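Siltbridge Building Hardware
Vacancy: Door and Ironmongery Survey Technician (permanent, full time)

Posted: August 28, 2023
Reports to: Levente Barta, Survey Manager
Base: Brindonano depot, with travel to client sites

The post

Siltbridge surveys, repairs and replaces internal timber doors and their fittings in schools, care homes, offices and rented housing. The technician will inspect doors on site, record their condition in the company's door register, and carry out minor adjustment where this can be done during the visit. Larger repairs are passed to the joinery workshop at Brindonano.

The current contract, known as Munro, covers 2000 internal doors. Most are single-leaf doors with lever handles. A smaller number are double doors on corridors and stairs. The survey stage is in progress and the post-holder will join it in September.

Duties

Measure and record leaf width, height and thickness, frame section, and the gap at head, jambs and threshold.

Record handle type, fixing centres, spindle size, handle height above finished floor level, and any play in the lever.

Check latch and strike plate for alignment. Note whether the latch engages under the closer alone or needs a push.

Measure opening force at the lever and at the leaf edge with the force gauge supplied. Take each reading three times and enter the middle value.

Inspect hinges for wear, missing screws and oil marks. Tighten or replace screws as needed.

Record the floor finish within the door swing, including worn boards, raised edges and threshold strips.

Enter all readings in the register before leaving site. Paper notes are accepted only where the tablet cannot be used, and must be typed up by the next working day.

Interior doors and finishes

Work is carried out in furnished and occupied rooms. Door leaves, walls and floors are finished surfaces and must be left as found. Wall fixings, pictures and shelving close to the frame are noted in the register if they restrict access to the handle side. Dust sheets are used under any drilling or planing.

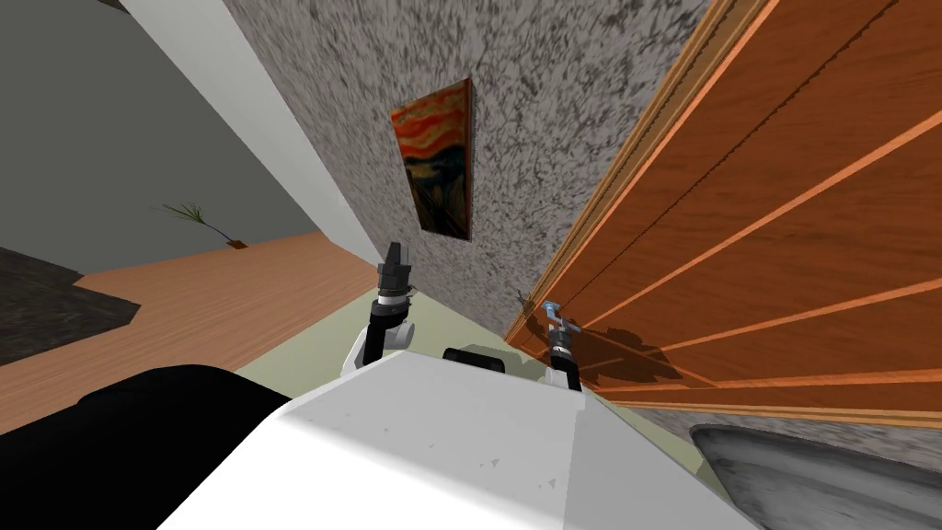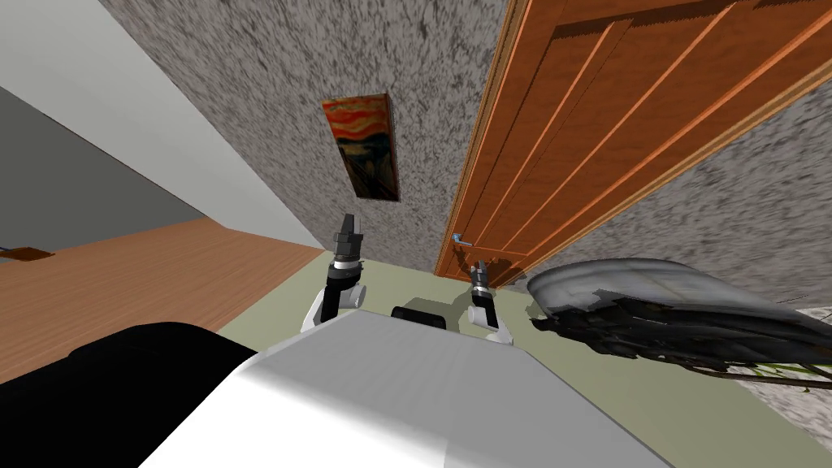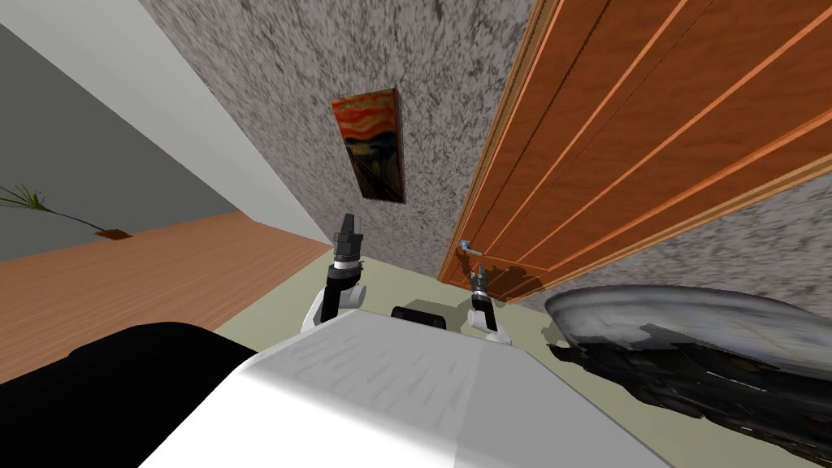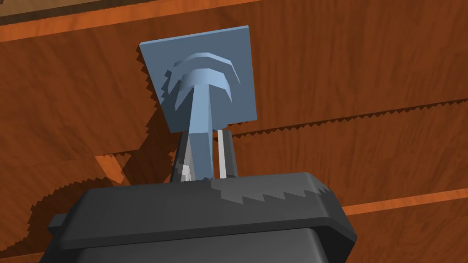
Essential requirements

At least 2 years' experience in joinery, locksmithing, building maintenance or a similar trade.

Ability to read door schedules and hardware schedules, and to tell left-hand from right-hand fittings on a drawing.

Working knowledge of mortice latches, tubular latches, sashlocks and overhead closers.

Accurate measurement to the nearest millimetre with tape, gap gauge and square.

Full driving licence. A van is supplied for site travel.

Ability to kneel, lift and work from a low step for much of the day. A door leaf is always lifted by two people.

Desirable

Experience of fire door inspection. The post does not include signing off fire doors, and training towards an inspection certificate is available after the probation period.

Familiarity with the Omura register software. Applicants who have used a different asset register should say which one.

Some knowledge of timber floor repair.

Hours and terms

The working week is 37.5 hours. Start times depend on the site: school work often begins after lessons end, and care home visits are kept to the middle of the day. Overtime is optional and paid at time and a half.

Probation lasts six months. Hand tools, gauges, workwear and a tablet are issued on the first day and remain company property. Pay is set on the technician scale according to experience; the scale is sent with the application form.

Selection

Shortlisted applicants will be asked to attend the Brindonano depot for an interview and a practical test. The test consists of a survey of 10 door sets mounted on the training wall, several of which have known faults. Readings are compared with the workshop's own. Speed is not scored, although the test must be finished within the morning.

The interview is held by Levente Barta and the workshop foreman, Levente Balogh. Please give the full name when telephoning either of them.

How to apply

Ask the depot office for form ST/10 and return it with a short statement of trade experience and the names of two referees. One referee should be a recent employer or client. Certificates need not be sent at this stage but should be brought to the interview. Late forms will be kept on file for the next vacancy.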